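Open Day at the Vollero Workrooms, Curkamar

I got in at 2 with my coat still dripping and went straight upstairs, because the tables up there are the part I always hear about.
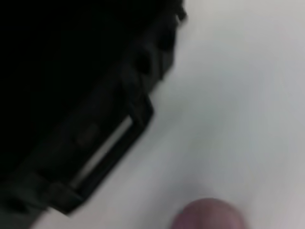
Estela Iturra wrote to me afterward that I should have started on the ground floor, where the packing benches are, and that everyone misses the label drawers. Well, I did miss them! Next time.

What I did get was a good long chat about work surfaces (I know, I know). Vollero likes them pale so small parts don't get lost, and they wipe them down at every shift change. Negin Salehi told our group they went through 19 finishes before settling on one, and she still isn't sold on it. She'd have gone with the Belay one, which costs more and scratches less.

Coffee was free, the buns were gone by the time I found them, and bus 614 stops right outside. The tour runs 40 minutes. Wear flat shoes, the stairs are steep, and ask for the drawers.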